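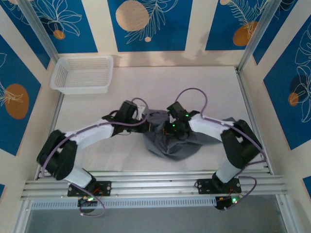

The Week the Right Arm Quit Listening

Hi again, and sorry for the quiet stretch. A few of you wrote to ask how the folding rig was coming along after my last page, when I was so pleased with myself for getting 40 folds in a row. Well. Then came Tuesday, and the whole page I had planned turned into this one instead.

Short version for people who only came to look: the right arm squeezed when it was told to let go, then kept pulling while the left one pulled the other way, and we lost a shirt, a finger pad and most of a week. No people were hurt. Long version follows, in the order I'd tell it if you were sitting in my kitchen.

The setup, for newcomers

Two arms on a rail, facing across a white table, a basket in the far left corner, and a cloth in the middle for them to fight over. The job is called Pluvura (I didn't pick the name, it came with the project) and the idea is simple enough. Clean laundry gets picked up, flattened, folded and set aside. The flattening is the hard part. You would not believe how many ways a piece of dark gray fabric can bunch up!

The arms run on control software from a little outfit called Plimov, and the grippers were rebuilt by me with pads I order from Soylu. I mention that so you know whose fault things could have been. I had my money on Plimov for two days straight and I owe them an apology.

What a bad grab is like

Both grippers down close together, right across from each other, with the thickest wad of cloth between them. Dark fabric is the worst for this. The creases all blend together, and the software picks what it thinks are two edges when really it has two pinches of the same lump. Normally that's no big deal — the arms tug a little, feel that nothing is coming loose, let go and try again somewhere else. We get one of those every few minutes on a bad day and I stopped noticing them a long time ago.

That was my mistake, by the way. I'd gotten so used to the tug and release that I had my back turned, making notes, when the release didn't come.

The noise

It sounded like somebody slowly opening a zipper. The left gripper had opened just like it should. The right one hadn't, and the left then came back in for its second try, caught the cloth again and pulled. So now you have two arms, each sure it's doing its job, and a shirt that is running out of ideas. The seam went first. Then one of the orange-brown strips at the right fingertips peeled up and folded over on itself, and the bare tip started scraping the table.

I hit the stop. I would love to say I hit it right away, but I went back through the log and it was a good bit later than I remember. The stop button was on the shelf behind me. It lives on the front of the bench now, where my hand falls on it without looking.

Cables, cables, cables

If you've followed me for a while you know I'm fond of the purple ones. They loop up over the grippers, run back along the forearms and bend around the elbows on the way down to the electronics. I leave the loops big so the wrists can turn freely. Too big, as one of you warned me in a comment last November (yes, I went back and found it, and yes, you were right).

On the right side the arch was tall enough to sway every time the forearm changed direction. Every sway wiggled the plug at the gripper end. I run a test routine that opens and closes the fingers 1000 times, and it had passed, so I figured the wiring was solid. Except the test is done with the arm parked! The cable never moves in it. I repeated it with the arm swinging and got a missed "open" command on try 66.

And the lights stayed green through all of it. Green on those boards means power is getting there. It doesn't mean the message got through, and I had been glancing at them for months as if they meant everything was fine.

What I changed

The cable got a proper clamp next to the plug and the arch is coming down to a size that doesn't dance around. New connector on the right side, and the left one too while I had the tools out. The torn strip was replaced with a fresh pad, plus I bought spares, which I should have had already.

In the software, an arm now has to hear back that the other gripper is open before it goes in for another try. If it hears nothing, both stop where they are and wait for me. I also turned the pulling limit way down. Folding is slower and a few thick things (towels, mostly) don't get flattened as nicely. I can live with that for now.

I sent the log to the Vinadard group as well, where a few people are running pairs of arms a lot like these. Two of them have already checked their plugs and one found the same loose fit. Go wiggle yours, please, with the power off.

Where it stands today

I've put 100 swinging tries through the right gripper with the new clamp and it hasn't missed one. That's a small number and I'm not calling it fixed until the longer run is done. I sit facing the table the whole time, which is very boring, and I've gotten through a lot of coffee.

The shirt is a rag now. More pictures when the long test is finished, and if you have a neat way to guide cable over a wrist joint without the big loop, the comments are open!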